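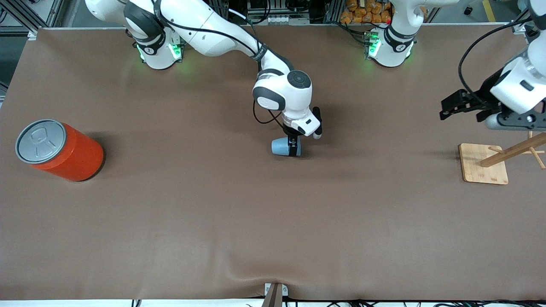 Brown mat wrinkles at the front edge, how to flatten?
Posted by Žofie Sokol, December

Big table, smooth brown mat, bunches up where it hangs over the front. Cups tip on it. Tried books overnight, no luck. Dont want to cut it.

Raffaele Martinelli
Roll it the other way, leave it 36 hours. Then tape underneath. Light plastic cups will tip anyway, put a little water in. 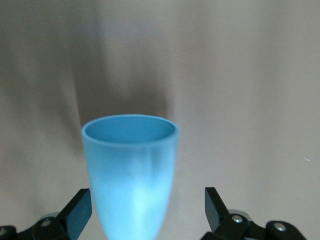
Anežka Kollár
Tape left gunk on mine. Id just pull it back 2 inches so nothing hangs over.

Juraj Jurčo
same problem, following

We use cookies. OK
Contact | © Endon Help | Back to top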